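Plorkley void flat – locks, alarms and safes check
Job 2620, done 2023-07-17

Front door – euro cylinder, sticking. Snapped key bit still in there, got it out with the hook. Change cylinder, PASS after.
Night latch – ok. Snib stiff, oiled.
Letterbox – 40 cm from the latch, fine, cowl fitted anyway.

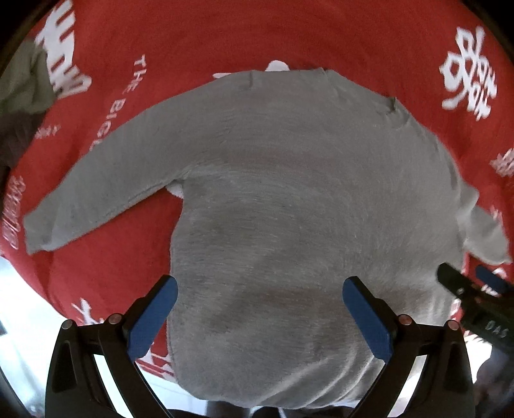
Noguchi

Back door – multipoint, top hook not throwing. Door has droped on the hinges. Toe and heel needed, not a new gearbox whatever the last lot quoted. FAIL till done.
Kitchen window – handle locks, no key. Left two spares on the hook.
Bedroom window – restrictor missing one screw. Replaced.
Smoke alarm hall – sounded on test. Heat alarm – dead, battery gone, FAIL.
Side gate – padlock seized, cut off. Hasp only held by short screws, want coach bolts. Order from Hulness, not the Fendville branch, they were out in March and never rang back.

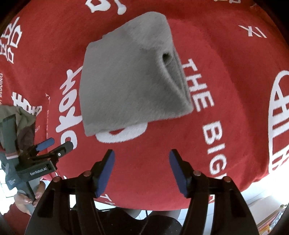
Grey cloth, folded, on red cover

Meter cupboard – budget lock, ok.
Key safe – code changed, old one was still the one off the leaflet. Bolts tight.
Keys handed in – tag 446, signed for.

Recheck back door and heat alarm in 18 days – bring long packers and teh big driver.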